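Cikcombe Allotment Yields: data card

Version 3, replaces the September release
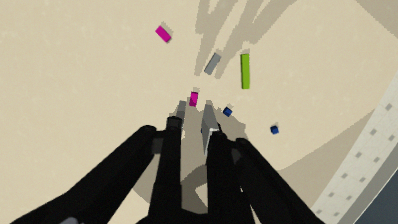
Cikcombe is a table of vegetable harvests reported by plot holders on 77 allotments over two growing seasons. It has 700 rows, one per crop per plot per season. People keep asking whether it shows that raised beds give bigger crops. I don't think it does, and the rest of this card is mostly my reasons for saying so.

What is in it

plot: a number from 1 to 117. The gaps are plots whose holders sent nothing back.
crop: as written by the grower, then tidied. "Beans" stayed as "beans" where we couldn't tell runner from French.
bed: raised, flat or mixed.
weight_kg: the season's total, by the grower's own account.
method: scales, guess or blank.

How it was gathered

Paper forms, handed out in spring and collected when the site shut for winter. The forms were typed up twice and the two copies compared. That catches typing slips. It does nothing for a marrow weighed on bathroom scales.

Known problems

Weights marked "guess" are suspiciously fond of round numbers. Drop them and you have 400 rows left, which is thin once you split by crop.

Growers who had a bad year seem less likely to hand in a form. I can't prove this, but the courgette figures look far too cheerful for that second summer.

Raised beds are mostly on the southern side, where the soil is better and the tap is closer. Any comparison that ignores this is worth very little – the earlier Bivine summary did ignore it, and its headline figure should not be repeated.

The "mixed" label was added halfway through. First season plots with both kinds of bed were filed under whichever the grower put first.

Other versions

The copy on the Miso mirror still has the old plot numbers. Don't join it to this one. The Štefanec file uses pounds in one column and doesn't say so.

Reuse

Free to use with credit. If you find a result that looks exciting, check the method column before writing it up. Corrections are welcome, with the row number please.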